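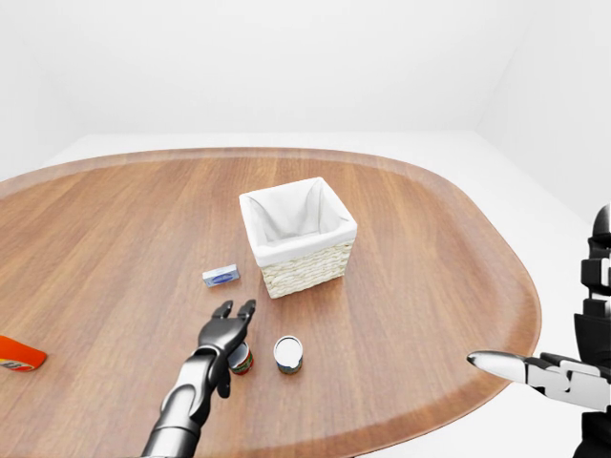
Simulation should be the first line in a manipulation budget, and it should be paid for before anyone signs for an arm. At Idisthorpe we did it in the other order. The arms were ordered in December, the hands followed, and the simulation seat was added later from whatever remained. By then the choice of hand was fixed, and the software could only tell us what we had bought.

A packing task with cans, a small carton and a fabric-lined basket looks too simple to model. It does raise questions that affect the purchase. How much of the label does the hand hide from an overhead camera? Can the fingers get between a carton and the basket next to it? Does the second arm need the same reach as the first, or the same hand? Each of these can be run 1000 times overnight at no cost in broken parts.

Min-kyu Koo, who wrote our original plan, still argues that simulated contact is too forgiving, and on soft goods I agree with him. A cloth liner in a renderer folds the way its settings say it should. I would not pick a fingertip pad on that evidence. I would pick a mounting height, a table size and a camera position on it, and those three items produced most of our change orders.

The Clamovetti quote listed spare fingers at $665 a set and a replacement wrist at $1,915. Neither figure was in our plan. Liv Granström at the Wistham site had budgeted for both, plus 723 hours of simulation time, and her request went through without revision. Ours went back twice.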